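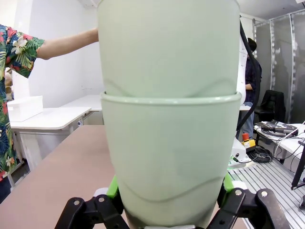

Friction is the force that resists one surface sliding over another. It acts along the line where the two surfaces meet, and it always points against the sliding. Two things set its size: how hard the surfaces are pressed together and what they are made of. A cup held from the sides stays up this way. The two green plastic cups, one inside the other, taper toward the bottom, and a sideways grip on the lower one has to supply enough friction to carry both.

Static and sliding friction

Static friction acts before anything moves. It grows to match the push, up to a limit. Past that limit the object slides, and sliding friction takes over – usually a smaller force.

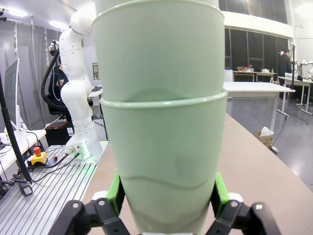
Worked problem. A crate presses on a level floor with a force of 40 newtons. It takes 7 newtons to start it moving and 6 newtons to keep it moving at a steady speed. Divide each by 40. The static coefficient is 0.175 and the sliding coefficient is 0.15. Neither number has units.

For Tuesday: repeat the problem with a second, identical crate stacked on the first, then do problem 3 on the sheet. Show your work.

Reading time: 3 minutes
Print | E-mail
Contact: Clive Sowerby | © Stimholm | Back to top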